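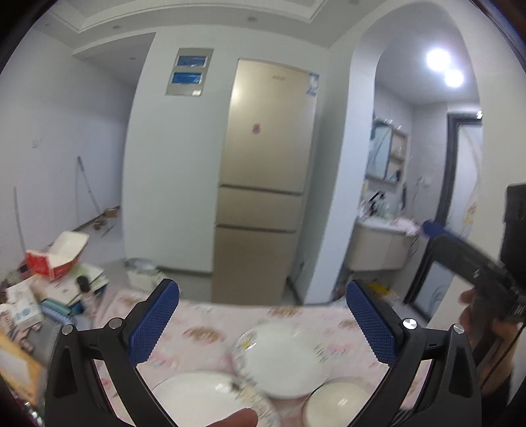 My setup: blue textured pads on the hand-held gripper, white dishes on the bedsheet

Pads for picking up glazed bowls and plates?

Posted by Neusa Figueiredo, May 2026

Hi all! I'm collecting pick-and-place demos with a hand-held gripper and I can't decide on finger pads. Right now I'm on the blue ones with the diamond pattern (Irula sells them) and I also have a set of smooth gray ones from Ballari that I used before. My impression so far is that the blue pads are great on a rim, if I come in square. If I come in at an angle the bowl swings around between the fingers and I end up chasing it. The smooth pads swing less but they let go of anything with a glossy glaze, which is all my dishes, ugh.

I did 100 grabs with each set on a small round bowl. Blue dropped it 3 times, smooth dropped it 8. Is that even enough of a difference to care about? And does anyone have a trick for the swinging? I'd love to keep the same pads for bowls and flat plates.

Chinyere Ajayi

I'd stick with the textured ones. We went through the same thing in March and what helped me was grabbing deeper, so the rim sits in the middle of the pad and you aren't pinching it with the tips. Also check that both pads close parallel! Mine had one screw a little loose near the hinge and that finger toed in, and I spent two evenings blaming the rubber. On 3 versus 8, I wouldn't read much into it. Do a few more rounds, mix up which pads go first, and write down the angle you came in at, that's probably the bigger thing.

For flat plates I tip up one edge with a finger first and then grab. If your policy has to do it alone later, you'll want to practice sliding the plate to an edge instead.

Kjell Fjeld

Llorente pads. Softer, cost more, worth it.

Abilio Barrios

I have the Llorente ones too and they're nice on bowls but they pick up lint like crazy, so on fabric I was wiping them every few minutes. A damp cloth brings the grip back on the blue ones as well, try that before you buy anything. What are you using for the closing force?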